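Small cases, plain labels: Úna Buckley on storing small parts

Úna Buckley has spent eleven years setting up storage for workshops and repair benches, the last four of them at Cenodia. Her subject is the small rectangular case: what goes into it, how it is filled, and how it is found again. We spoke at the Trotton workshop in October.

Choosing the case

Buckley starts with the contents. "People buy the case first and then look for things to put in it. I ask for a tray of whatever they use in a week, tipped out on the bench. Then I measure the longest item and the thickest one. Those two figures settle most of it."

She prefers a case with a clear part to one that is solid all over, but does not treat this as a replacement for a label. "Clear plastic scratches. After a year in a van you can tell there is something brown in there and that's your lot. The label goes on the short side, facing out, and it carries the size first and the name second."

Depth is the measurement she argues about most with clients. A deep case holds more but the lower layer is forgotten. For loose items she will accept two layers. For anything laid in rows she specifies one, with enough clearance under the lid that nothing shifts when the case is carried upright.

Filling in rows

Rows are slower to fill than a heap, and Buckley does not pretend otherwise. Her argument is that the time comes back at the stock check. At Almont, a repair firm where she reorganised the stores, the register listed 1,486 small items. The first check after the change took a morning. The previous one had taken two days.

"With a heap you have to handle every piece. With rows you look for the gap. You fill from the back left corner and take from the front right, and the gap is always in the same place."

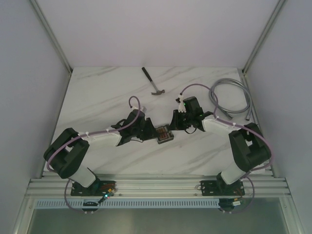
The work surface

Buckley asks for a light, smooth top with raised sides or walls close by. Veined or patterned tops are acceptable in her view as long as the pattern is large. A fine speckle hides small parts; a broad vein does not. She dislikes textured mats, which catch the corners of a case when it is turned.

"Put the case in the middle, with nothing else near it. If the lid has to rest on another box, the bench is too full."

Virgil Neagu, who runs the stores at Trotton, joined us for the last part of the conversation. He disagreed with her on lighting. Buckley wants a single lamp from one side so that each row throws a shadow. Neagu finds that the shadow hides short pieces and uses two lamps set opposite each other. Neither has changed the other's mind.

They do agree on limits. Neagu keeps no more than 1,000 items under one register sheet and starts a second sheet after that. Buckley would go lower for anything that is issued daily.

Carrying and opening

"Both ends, every time," Buckley said of lifting. "A case held at one corner twists, and a twisted lid opens." She opens on the bench only, with the hinge away from her, and closes the case before moving it, even by a hand's width.

Neagu added that a cracked case should be emptied the same day. Trotton keeps spares of one size, bought from Jeon, on the shelf above the register.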